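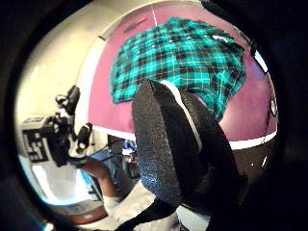 Call for participants: shirt folding with hand-held grippers, Gyamfi shared workshop

We are looking for people to help with a home-built robotics project called Brimomance. The aim is a folding machine that can take one garment out of a laundry pile, spread it on a table and fold it. The arm is being built in a shared workshop. Before it can fold anything it needs recordings of people doing the same job, and that is the part we need help with.

No experience with robots is required. If you can fold a shirt, you can do this.

What you would do

You wear a padded gripper on your hand and use it to pick up, flatten and fold clothes on a work table. The gripper carries a camera that records the cloth and your movements. Marker boards let us work out where things are during each fold. A session consists of short takes with one garment at a time. You drop the garment on the table in a heap, fold it, and start the next take when you are ready.

Some takes will go wrong. Keep going if you can. A corner that slips and gets picked up again is useful to us, and we keep those recordings. If a strap comes loose or the gripper stops closing, stop and tell whoever is running the session.

Most of the clothes are shirts and T-shirts, with a few towels. Plaid and striped shirts are used a lot at this stage. You are welcome to bring clean clothes of your own, but nothing with sequins, pins or loose beads.

Time and place

Sessions are held at the Gyamfi workshop through the end of November. Each one lasts 2 hours including setup and a break. Morning sessions start at 9:30 and evening sessions at 6:30. You can sign up for one session or several. People who come more than once get faster with the gripper, so repeat visits are very welcome.

The workshop is on the ground floor and there are no steps at the side entrance. The table height can be changed. You can sit on a stool for most takes, though the larger shirts are easier standing up.

Who can take part

You should be 18 or older and able to use your hands comfortably for the length of a session. Left-handed people are especially wanted – most of our recordings so far are right-handed. If you have a wrist or thumb injury, please wait until it has healed. The strap puts some pressure on the base of the thumb.

Wear short sleeves or sleeves that can be pushed up. Take off rings and watches before you start. Long hair should be tied back.

Pay

Participants receive $70 per session, paid at the end of the session. Tea, coffee and snacks are provided. We can't cover travel. If a session has to stop early due to an equipment fault, you are still paid in full.

What happens to the recordings

The cameras point at the table and your hands, but they have a very wide view and will pick up your arms, your clothes and parts of the room. Your face may appear for a moment. We go through the recordings before they are used and cut any part where a face can be recognized. Sound is not recorded. You will sign a consent form when you arrive, and you can ask for your recordings to be deleted at any time before the set is closed.

The recordings are stored on a drive in the workshop and used to train the Brimomance folding program. We have 1192 usable folds at present and need many more before the arm can be tested on mixed laundry.

One build helper also wanted

Separately, we would like to find one person to help with the gripper itself. The work is mostly sewing and small repairs: replacing worn padding, restitching straps, and printing and fitting new parts for the camera mount. You should be able to use a sewing machine and a screwdriver. Roughly four hours a week, same pay rate as the sessions, with workshop access included.

How to apply

Leave a note in the Brimomance box at the Gyamfi front desk, or reply through the workshop noticeboard page. Please include:

Whether you are left- or right-handed
Mornings, evenings or both
Your glove size, if you know it
Whether you are applying for the sessions, the build helper job, or both

We reply to everyone within a week. Places are given in the order that replies come in, with a few held back for left-handed applicants.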